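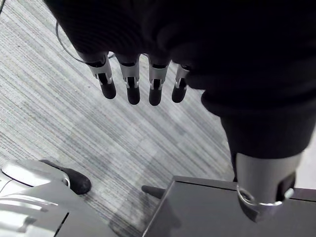 Plillex opens its furnished show flat in Brerbridge

Brerbridge, February – for immediate use

Hello from the first floor of the old seed warehouse! I'm Esi Appiah, I look after interiors at Plillex, and I'm very pleased to say that our show flat is finished, furnished and ready for people to poke about in. Local papers, homes magazines, neighbours who have been peering up at the windows all winter – please come in, you're all invited.

For anyone who hasn't been following along (and why would you, unless you live next door to the skip?), the warehouse went up in 1865 and stored seed and animal feed for most of its life. Plillex bought it when it was down to pigeons and one very heavy safe. We've turned it into 70 flats to rent, all of them let with the floors down, the bathroom fitted and the main furniture in place. The show flat is a one-bedroom on the courtyard side. It's laid out the way the others will be, with the same fittings, so what you see when you visit is what you get when you move in.

I spent a good part of last year asking people what annoyed them about rented homes. We put out a short survey through the library and the Brerbridge residents' newsletter and got 3461 answers back, far more than I'd bargained for, and I read the lot with a highlighter. Floors came up again and again. People were fed up with plain beige that shows every crumb, and with cold boards in the bedroom first thing. Bathrooms came a close second, mostly nowhere to put anything down and taps you can't get your hands under properly.
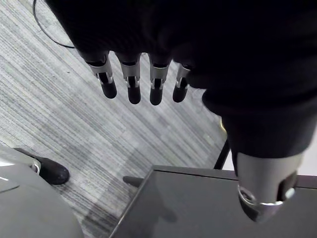
Choosing the carpet took me longer than choosing my own house, I think. We had samples up and down the site office wall for weeks, and I kept walking on them in my socks to the great amusement of the electricians. In the end we went with Utora, a range I'd had my eye on for ages. It has these fine stripes in light grey, white and charcoal, some thicker and some thinner, so it looks lively without shouting at the sofa. I'd worried that stripes might feel a bit office, but the uneven widths get round that nicely and it sits well with dark furniture. We tried it next to bright cushions and next to very plain ones and liked it both ways, which matters when you don't know what the next person is going to bring through the door.

A word on the furniture while I'm at it. We've kept it simple: a bed, a wardrobe, a sofa, a table you can eat or work at. Tenants can ask us to take any piece away before they move in and we'll store it at no charge. Quite a few of the survey replies came from people with a much-loved chair from their gran and nowhere to put it, and I had those people very much in mind. 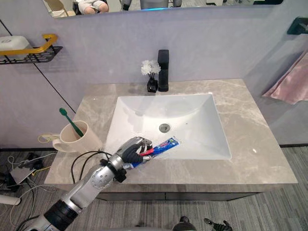 Bathrooms are where I got my own way most, I'll admit. The range is called Azimi and I'd seen it at a trade fair, gone home, and carried on thinking about it. What sold me was the counter: grey marble with soft white and beige veining, a rectangular white basin set in underneath so you can wipe straight across, and a tall matte-black tap that bends well forward over the bowl. There's room beside it for a mug with your toothbrush in, and there's still space for a little vase. The white flowers are artificial, by the way (I can't keep a real one going), and they've had more compliments than anything I paid proper money for. The cabinet underneath is dark grey and goes with the tap a treat.

Lighting in there is overhead, and we've gone for pale grey-lavender behind the basin so the room doesn't feel gloomy in the mornings. If you're tall, do tell me what you think of the counter height when you come round. I'm not, so I've had to rely on borrowed colleagues.

The show flat is open every afternoon from two until six through February and March, and there's no need to book unless you're bringing a group. Come in by the courtyard gate, as the street door is still being painted. There's a lift, the tea is free, and you're welcome to bring a tape measure. Samples of the Utora carpet are by the door to take home, and we've got 200 of them, so don't be shy.

Notes for editors

Plillex lets and looks after furnished homes in and near Brerbridge. Pictures may be used with this release. For a walk round outside opening hours, floor plans or a chat with me about any of the above, ask for Esi Appiah at the Plillex site office. I'm usually in from half past eight, and I do ring back.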